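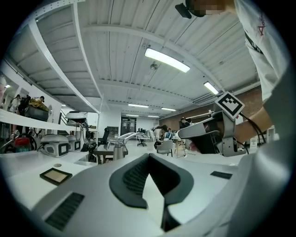 How should a karting race suit and gloves be washed at home?
Wash them separately in cold water on a gentle cycle, with a mild liquid detergent, and hang them to dry out of direct sun.

The Tarstead Karting Club asks members to follow the care label first. Where the label is missing or unreadable, the guidance on this page applies.

Close all zippers and hook fasteners, then turn the suit inside out. Set the spin no higher than 800. Do not use bleach or fabric softener, and do not put the suit in a tumble dryer. Fresh oil marks should be blotted with paper towels and treated with a little dish soap before washing.

Leather gloves must not go in the machine. Wipe them with a damp cloth, reshape the fingers and leave them to dry for 16 hours, away from heaters.

Helmet linings, if removable, are washed by hand in lukewarm water. Visors need only water and a soft cloth - paper towels leave fine scratches.

Members storing kit after the last October meeting should wash it first and hang it on a wide hanger. Questions may be sent to Velimir Babić, equipment officer.

Page last reviewed 14 January 2024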